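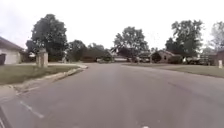 Eight Laps and a Borrowed Clutch Cable

Jul 28, 2018

I have been promising my sister for weeks that I would write up the Rusham weekend before I forgot all the good parts, and as it's too hot to be out in the garage this morning I have no excuse left. So get yourself a coffee, because I do go on.

For anyone new, I race an old 350 twin in the vintage class at club meetings. I'm not quick. I'm a middle-of-the-pack fellow on a good day and I've made my peace with that, but I do love it, and I love the people, and I especially love Rusham, where the track runs down through the trees behind the paddock and then climbs back up to the line so steeply that my poor little engine sounds like it's gargling. Some of the faster folks find it boring. They say there's only one real place to pass. Well, when you're mostly the one being passed, one place is plenty!

We left after supper on Friday and drove up in the van with the windows down, since the air conditioning quit somewhere in the spring and I keep spending that money on tires. My wife read to me from a mystery novel until the light went. We had the awning up before the campground got noisy, and I slept better than I do at home, which I put down to the cot. I bought it at a yard sale and it's the best thing I own after the bike.

Saturday morning practice was where it went a bit sideways. I'd gone out on old tires just to remember where the corners were, and on my third time up the hill I pulled in the clutch and felt that horrible soft nothing at the lever. The cable had let go right at the nipple. If you've never had to ride a race bike back to the paddock without a clutch, it's mostly a matter of waving a lot and hoping the gate marshal understands that you don't plan to stop until you get where you're going. He did, bless him, and he held the gate wide open.

I carry spares for nearly everything. I had two throttle cables in the box, and spark plugs enough for the whole class, and three of those little return springs that I have never once needed. No clutch cable. I'd used it in December, when I did the winter rebuild, and I'd written "order cable" on the garage wall in pencil, where it still is.

This is the part I wanted to get down properly. I walked up the row asking, feeling foolish, and at the far end I found Sreekumar Suvarna eating a peach next to his Saber. Most of you who come to these meetings will know the bike even if you don't know him, it's the dark green one with the high pipes that always starts on the first kick. We'd only ever nodded to each other in tech inspection. He wiped his hands, went into his trailer, and came out with a cable that was a good bit too long for mine but had the right ends on it. Then he came back down the row with me and sat on my toolbox and helped me route it, in a big silly loop around the steering head and down the wrong side of the tank. It looked awful. It worked perfectly well all weekend, and I'm a little ashamed to say it's still on there.

I missed the second practice with all that, so they put me on the back row of the grid for the first race. It was eight laps, and I had a lovely time. Starting at the back is underrated, I think. You get to see the whole field pour into turn one ahead of you like somebody tipped over a drawer of spoons, and then you just go looking for someone to ride with. I found a fellow on a Pedis single who was strong up the hill and careful down it, and we swapped back and forth the entire way. He'd pull out two bike lengths on the climb and I'd get it all back under the trees. I had him on the last lap, too, right until I missed third gear. I could hear him laughing when we pulled in.

Sunday was the longer one, and cooler, with some cloud over. I had put the new tires on by then and I got a decent start for once. I finished seventh, with five bikes behind me, and I don't remember being passed more than twice. Sreekumar won it, of course. He was so far ahead that I saw him only on the warm-up lap and then again on the podium, where he was eating another peach.

Some odds and ends, before I lose them. The new pavement on the inside of the last turn is very good and you can lean on it more than you'd think. The breakfast burritos are now at the stand behind the tower, and you want the green sauce. My race number, 841, is peeling off the left side again and I'd welcome advice on what people are using for vinyl these days. And if you left a blue folding chair next to our awning on Sunday, I have it, and it's very comfortable.

Next up is Surkstead, which I've ridden only once, in pouring rain, and finished dead last. I've ordered the cable. Two of them, in fact, and one has a tag on it with Sreekumar's name.

Search this blog
Type and press enter

Comments

Deb in the pits says:
The chair is mine! Please bring it to Surkstead. I've been sitting on a cooler.

Old Two Stroke says:
Nice write-up. For numbers, clean the panel with rubbing alcohol and warm the vinyl with a hair dryer before you press it down. Mine have been on for two seasons.

Marcy says:
Finally! But you left out the part where you locked the keys in the van.

pedisrider says:
It was me laughing. You also missed third on lap four, I just didn't want to mention it at the time. See you at the next one.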